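Subject: Re: [grippers] Fingertips for thin parts, what are people using?
List: Savine bench users
Sent: Wednesday, 9:40 pm

> We're on the stock fingers with flat pads and they're fine
> for cubes and bottles. Anything low and black sitting in a
> tray is hopeless. Either the pads hit the rim first or the
> part tips over as they close. Has anybody tried the pointed
> tips on a two-arm setup, and do they hold up? Also curious
> if the Zavport controller is worth the trouble for this or if
> we should stay with what we have.

Yes to the pointed tips, very much yes! We switched both arms over in June and I've been meaning to write it up ever since, so thanks for the nudge.

We tried two kinds. The Fundidow pads are the softer of the pair and they grip like crazy, but they catch on tray rims on the way down and you end up dragging the whole tray across the table (fun once). The Woldemariam tips are stiffer and come to more of a point, and those are the ones that stayed on. First thing I do after any swap is close the gripper on nothing and look at the seam from the wrist camera. If the two tips meet in a clean line down the middle, go ahead. If one sits ahead of the other, take it off and start again, because no amount of tuning in software fixed that for us.

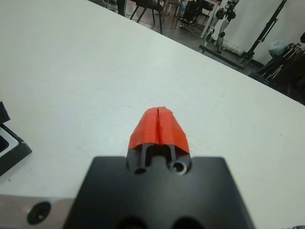

The other check is close force. The default setting was way too high with these tips, and I backed it off until a part stayed put when I tugged on it by hand. We ran 1179 picks after that, split across both arms, with 29 drops. Most of the drops were on the left arm before I redid its finger screws, so I'd expect you to beat that number. With the flat pads I gave up counting long before 1000.

On wear: we've gone through 2 sets so far, and the first was my own fault for driving a fingertip straight into the table. They do get creased, but I haven't seen that matter for grip.

Trays are the part I'm really happy with. Come in from above with the fingers already opened to a bit more than the part's width, go down slowly, and only then close. One arm does the tray while the other stays back, wide open, ready for the next piece. I keep the yellow brackets the same shape on both sides so a spare fits either arm.

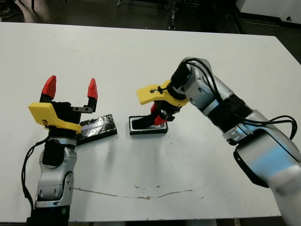

Right gripper down in the tray, left one open next to the taped block. Red tips on both arms.

As for Zavport, I like it a lot, with one gripe. Setting different opening widths for each arm is easy, and going back to an older set of values takes a couple of clicks. The gripe is that it forgets the force limit after a restart and goes back to the default, so write yours down somewhere! If you only have the one arm I don't think you'd gain much, and I'd spend the money on spare tips.

I can post the bracket files and our settings if there's interest. I'd also love to hear from anyone who has used the Fundidow pads on shallow trays without the dragging, because I'd happily give them another go.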